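Bread machine loaf goes flat on top and gummy in the middle

Asked in Baking and Bread, 6 Sep 2020

posted by marjolijn_k

Hello all, I hope I am writing in the correct section. I have an Otex bread machine, bought second hand in July from the market in Urkgate, and it came without the booklet. I make plain white bread in it, and the result is almost good but not good enough. The top rises nicely at first, I can see it through the little window, and then in the last part it sinks down and has a dent. Inside, the middle is a bit sticky on the knife, also the next day.

What I put in: 500 grams of white flour from Cuypers, 330 ml of water, one and a half teaspoons of salt, two teaspoons of instant yeast, one tablespoon of sugar, 30 grams of butter. I use the normal white program. The room is 31 degrees Celsius in the afternoon, because my kitchen is under the roof.

I have tried new yeast and it was the same. I have also tried with less sugar, and the color became paler but the dent stayed. Is the machine broken, or is it me? I do not want to buy another one if this one can still be used.

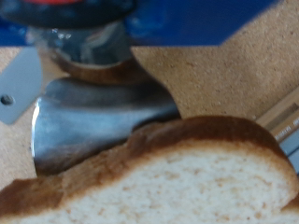 One more thing which can be important: I take the bread out of the pan when the machine beeps and I cut it after ten minutes, as my children do not like to wait. Before, I bought my bread at the Pesport bakery and it was never sticky, even when it was still warm. So I am not sure if the cutting is the problem or only a small part of it.

Thank you for reading, and sorry for any mistakes in my English.

3 replies

posted by oldcrust52

Too much water. Use 300.

posted by tweedeoven

Hello Marjolijn, I am also not a native speaker, so we will understand each other.

I do not think your machine is broken. A broken heating element gives you a pale loaf with raw dough in it, and then you would not write "almost good". What you tell us sounds like dough that rises too fast and too high. When this happens the walls inside become weak, and when the baking starts they cannot hold the weight, so the top falls in. Under the dent the crumb is pressed together and it feels gummy.

Your kitchen is very warm, and the machine does not know this. The program has a fixed time for rising, the same in winter and in summer. So in a hot room you must slow down the yeast yourself. This is what I would do:

Use water from the fridge. In summer I even put the measuring cup in the fridge the evening before.

Bring the yeast down to one and a quarter teaspoons. Two teaspoons is a lot for 500 grams on the normal program.

Go down with the water to 310 ml first, and look at the dough when it has kneaded for ten minutes. It should be a smooth ball which sticks a little to the bottom and leaves the sides clean. If it looks like thick porridge, add flour with a spoon, one at a time – and wait a minute between the spoons.

Keep the salt as it is. Some people leave it out for health reasons, but salt also slows the yeast, and without it your dent will be deeper.

If you can, bake early in the morning. I set the timer so that the bread is ready at breakfast, and then the kitchen is still cool. Only do not use the timer with fresh milk in the recipe.

About the cutting: ten minutes is too short. Inside the loaf there is still steam, and the crumb is not yet firm. Put it on a rack, not on a plate, and wait one hour at least. But you write that it is sticky also on the next day, so waiting will not solve all of it. Change the yeast and the water first.

If it is still gummy after this, buy a cheap kitchen thermometer with a pin. The middle should be 94 degrees or more when the program ends.

posted by marjolijn_k

Thank you both. I made it this morning with cold water, 310 ml, and the smaller amount of yeast. The top is round now! It is lower than before, but I do not mind. The middle is better, only very close to the hole from the kneading hook it is still a little bit damp. I waited 48 minutes, longer was not possible with the children. Tomorrow I will try it with 300, like oldcrust52 wrote.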